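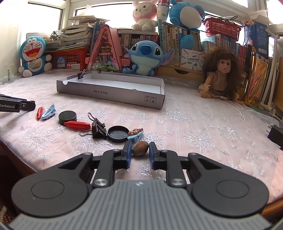
Hand-held grippers: pads, pivot screws and the nut problem

grumblebench
Posted 2018-03-28

I look after a pair of hand-held grippers, two fingers each, blue pads, and one of them has started chewing its work. Bigger things it picks up like a gentleman. Give it a nut or anything round and it either squirts the thing across the table or hangs on after I've let go of the trigger. I've cleaned the pads. I've spoken to it firmly. Keith Quinlan at our place says new pads, but Keith says new pads about the kettle. What do people check first?

hirnwood_dave
Pivots. Put a finger on each inner arm and wiggle. If one side moves more than the other, the pads meet at a slant and anything round goes off like a pip. Nip up the looser screw a touch and try again. A touch.

Zofka_O
Disagree with Dave, as is traditional. Pivots are the last thing I'd go near. Žofie's rule (me, I'm Žofie) is pads, then linkages, then pivots, then a long walk. Wipe the pads with a barely damp cloth, let them dry overnight, and look at the texture under a lamp. Worn flat in the middle? Swap both. Never one.

hirnwood_dave
Both, and throw the good one away. Must be nice having Gerkden's budget.

Zofka_O
It goes in the drawer with the other 6 I'm keeping for you.

grumblebench
Wiggled as instructed. Left arm has a bit of play, right has none. Pads look fine to me, though I'm told I also thought the van looked fine.

apaza_g
I go by a test tray for this. Any shallow box lid will do. Same bits every time, a mix of round, flat and long, and run the gripper through the lot after each change. Change one thing, run the tray. People change three things and then come on here.

My order, for what it's worth:

1. Clip the lid so it can't skate about. A binder clip on the wall gives you something to hold it by.

2. Lay out the awkward bits with space between them. Ours has a couple of round nut-like things, two shallow black caps, a red marker sort of thing and a little light-blue trinket that I've come to hate.

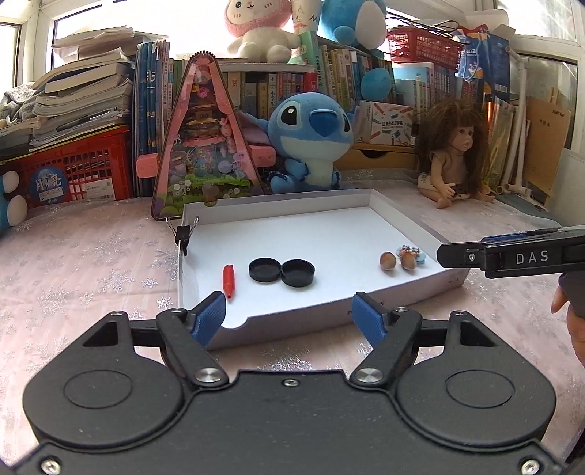
3. Open the fingers fully over the tray and look straight down at the gap. The pads should face each other square. If they don't, Dave wins and it's the pivots.

4. Close on nothing, open, close again. Feel for a sticky spot. If there is one, Žofie wins and it's the linkages.

5. Now the tray, 40 picks, and write down the drops. On paper. You will not remember them.

hirnwood_dave
40? I do 100.

apaza_g
You do 4 and go for a sandwich. Wilfredo told me.

Zofka_O
Two small things to add. Mark the screw heads with a paint pen before touching them, so you can see where you started. And no oil near the pads, please. We had a Cudel back in June that somebody had oiled "for luck" and it couldn't have held a grudge.

grumblebench
Marked, nipped up the left one, ran the tray. Drops well down, but it's still slow to let go of the round stuff. So I suppose it's pads as well and Keith is going to be unbearable. Anyone know if the Liao pads fit, or do they need trimming?

apaza_g
Trimming, on ours. Take it off the back edge and leave the tip alone.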